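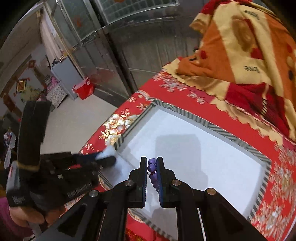
1/ Bead week at Urcombe robotics club
3 min read

Purple beads this week, and goodness, they're fiddly! Carol Clegg lent us the string and we've been practising picking it up with the hand-held gripper, nice and gently, over the red tablecloth.

2/ Arvid Lindholm reckons you should go for the middle of a bead (I keep pinching the gaps, sorry Arvid).

3/ We've 91 tries in the notebook so far, and we're back at 6 tomorrow if you fancy a go, beginners very welcome!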